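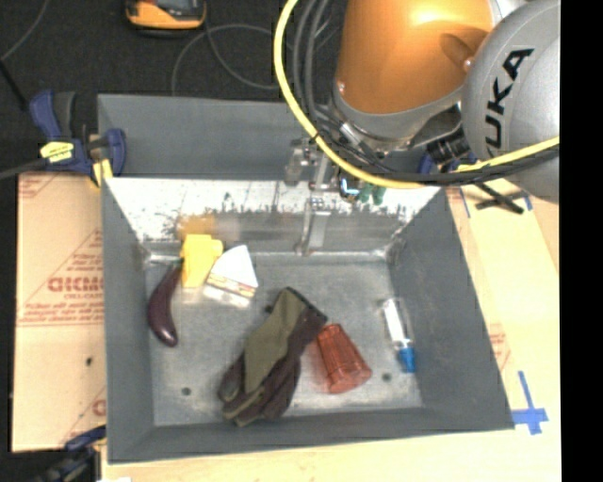 Grey metal bin with the orange KUKA arm over it.

4/7/21

I finished the move to Trimilton at the end of May and have been meaning to write something about the commute, as a couple of people asked.

The train is the 19 minutes past from Herath. If you miss it the next one is an hour later, so I leave the house earlier than I need to and drink my tea on the platform. A monthly ticket costs me £252, up from £120 when I lived on the other side of the river. Rent is lower here and the two nearly cancel out. I did the sums before I signed and would do the same again.

There are 2 changes if you go via Vamura, and I wouldn't. The second platform is over a footbridge and the lift has been out since I started. The direct train is slower on paper but you get a seat and can read. I'm on my third library book.

Zoia Kravets wrote in the comments last time that the bus from Tatar Street is better in winter. I tried it once, in the rain, and it stopped at every corner. I'll give it another go when the clocks change.

Bikes are allowed on the train outside the busy hours. The rack is in the end carriage, and you have to lift the front wheel onto a hook, so take your bags off first.

Next post will be the garden, if the beans come to anything.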